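Filed under: Bench notes, Dye room

Thursday, July

Second round on the Bloxham indigo vat. Left it covered overnight and opened it at 8. Surface had a coppery skin with a patch of blue foam in the middle, liquid underneath yellow-green. Jintana thought it was ready yesterday afternoon and she was probably right, but I wanted the night to settle the sediment.

Test strips were the Nasta cotton, scoured Monday's way (soda ash, long simmer, two rinses). Weighed 347 g dry for the whole bundle. First dips came out streaky near the folded ends. I had been squeezing the cloth above the surface and letting drips fall back in, which puts air in the vat. Changed to squeezing under the liquid and lifting out slowly along the side. Next strips were much more even.

Shade after two dips is a washed denim. After four it is close to the Katier reference card, maybe slightly green. Will judge again once it has been rinsed and dried properly – wet cloth always reads darker.

Vat was sluggish by late morning. Added a spoon of lime and a little more fructose, stirred in one direction, left it alone through lunch. Roy Tapley came by and asked why we don't just buy the pre-reduced powder. Fair point on cost. The Birnilier order is 629 g of natural indigo and at that price we can't afford many mistakes. I'd still like one full season of notes before we switch.
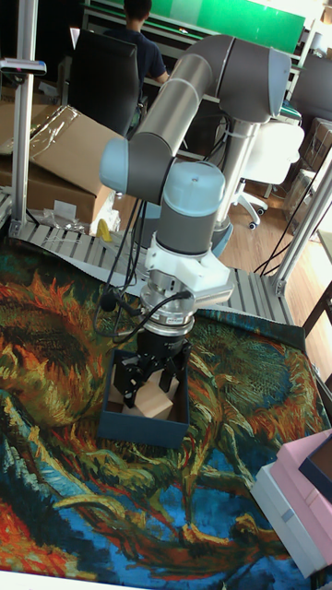 3 min read

Afternoon dips went better. Kept each one to some 8 minutes with the same time in the air between. The linen scrap took color faster than the cotton, so it needs its own column in the shade book.

To do:
– neutralize the cotton in weak vinegar, then soap
– new pH strips, the old tub is damp
– ask Jintana for her notes on the wax resist
– label the jars on the lower shelf

Lid back on, heater on low. Next check tomorrow before anyone stirs it.

2 comments · 8 shares

Recent entries
Scouring linen without soda ash
Madder bath, second exhaust
Shade book: how we number the cards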